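Pasta on a rack – upright or lying down?
16 comments

Kostora
Finally sorting my pasta and I can't settle on a system. Rigatoni and spaghetti in the dark blue Barilla packs, plus the see-through bags that won't stand up for love nor money. I've been leaning them in a row against the little white rack while I decide.

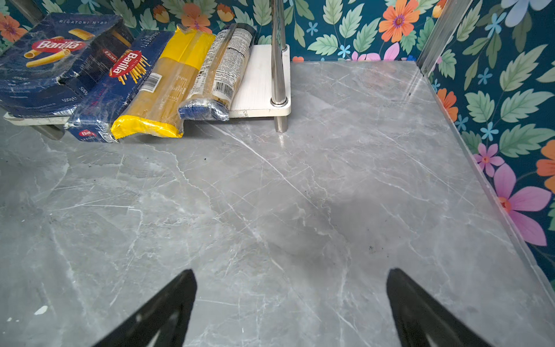

Javia: Jars. Get the lot into jars and you'll never fight a floppy bag again.

Kostora
I had jars – hated them! You lose the cooking times, and I can never remember if rigatoni wants longer. I'd sooner keep the packets.

Khương
With Kostora on this one. Long bags on the top tier, side by side and tipped back to the wall, boxes underneath. Mix the colours if you like, but keep the same brand together.

Zandel
Disagree, heavy stuff low is fine but I want spaghetti where I can grab it without stretching.

Kostora
It's only a two-tier thing, no stretching needed. Yellow bags next to the red ones up top, Barilla below, and I'm rather pleased with it.
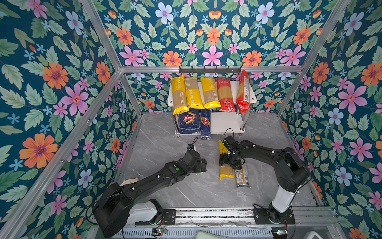

Related: Where do you keep open packets?
2 shares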